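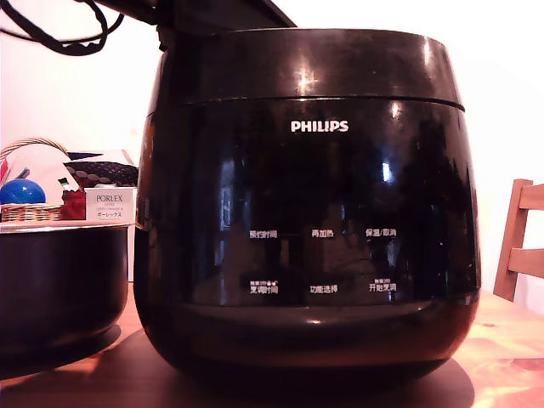

The rice cooker, lid down.

News > Travel > Airlines

2 min read

Search articles Go

Zevon has quietly changed its carry-on rules again, and I only found out at the gate on Tuesday. The limit drops to one bag on the Grekby route from March, and a second one costs you 27 dollars if you pay online – more at the counter, and they wouldn't tell me how much more! Inès Leclerc wrote in to say her flight to Renaud still allowed two (lucky her), so check your booking before you pack. I've asked the airline whether points can cover the fee, as I've got 3191 of them sitting there doing nothing. No reply yet.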